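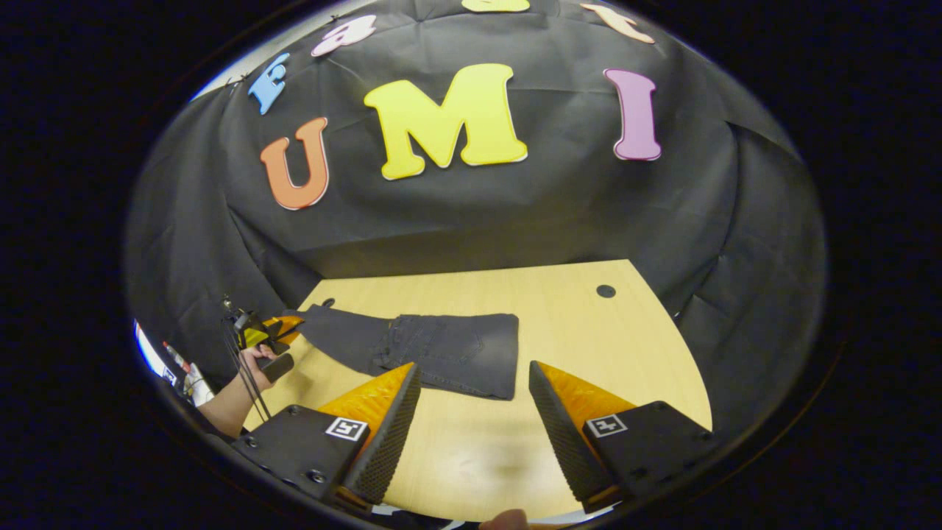

From: Nga Khương
To: the Wordale household list
Subject: Re: folding jeans (and the shelf problem)

Hi all,

Sorry to be slow on this one, November got away from me. I'm answering the bit about jeans because I have Opinions, and the rest of the sweater debate I'll leave to you people with cedar chests.

> I've gone back to hanging mine because every time I fold them I end up
> with a hard crease across the knee, and the stack slumps over by the
> time I get to the third pair. My closet in the new place is one long
> shelf and a short rod, so hanging them means the coats go somewhere
> else. What does everyone do? Also does anyone fold on the bed or do you
> all have some special surface for this?
>
> Machala

Machala, get off the bed! I folded on the bed for years and it's the worst place in the house. The mattress gives, you lean on one end and the other end comes up to meet you, and you never get the legs flat. A plain table is so much better. Mine is the kitchen table with the fruit bowl moved to the counter, and I do the whole basket there after dinner while the radio's on.

Okay, so jeans. I lay them front side up first, button done and zipper up (an open fly makes a lump that goes through every layer). Smooth each leg from the waist down with the side of your hand. Then fold one leg over the other so the back pockets end up on the outside. There's going to be a little triangle sticking out at the crotch seam — tuck that in so you've got a straight edge all the way down. I skipped the triangle for most of my adult life and my stacks looked like a pile of boomerangs.

From there it depends on the shelf. If yours is deep, fold the hem up to just short of the waistband and then fold once more in half. For a shallow shelf or a drawer, do the same first fold and then go in thirds. Stopping short of the waistband matters more than you'd think, the waistband is already the thickest part and if you pile the hems on top of it the whole thing leans. I think that's your slumping, by the way. The other half of it is stacking them all facing the same direction. Turn every other pair around so the waistbands alternate and you can go up to 7 high before it gets silly. I keep mine at four, but I only own four pairs I'd wear out of the house.

About the crease at the knee. Are you folding them right out of the dryer and then putting weight on top? Mine did that until I started giving them a good snap by the waistband and letting them lie flat on the table for a few minutes before the second fold. Old soft denim doesn't care what you do to it. My dark gray ones have gone pale along all the places they get folded, and they've been washed so many times that they pretty much fall into position by themselves. New stiff ones are a pain and I'd hang those for the first few months, coats or no coats.

Somebody up the thread (Aker?) asked about rolling. I roll for suitcases and that's it. On a shelf they unroll, and you can't tell which pair is which without pulling three of them out. In a drawer with dividers it might be fine, I don't have dividers. Aker, if you do, tell us what size, because I measured my dresser last spring and wrote the numbers on an envelope that I no longer have.

One more thing on the shelf — if it's the wire kind, put something flat on it first. Shelf liner, a piece of cardboard, whatever's lying around. Wire leaves little lines all across the bottom pair and those take longer to come out than any knee crease. My sister used an old vinyl tablecloth, cut down, and it's been there since she moved in.

And please, pockets! Check them before the wash and again before you fold. I put away a pair with a pen in the back pocket over the summer and found it by sitting down.

Fulia, you said you were going to write up how you do fitted sheets. I'm still waiting, and mine are still in a ball at the back of the hall closet.

Nga

--
To stop getting these, send a blank message with "leave" in the subject line. Older threads are in the archive (3,135 messages), searchable by subject or sender.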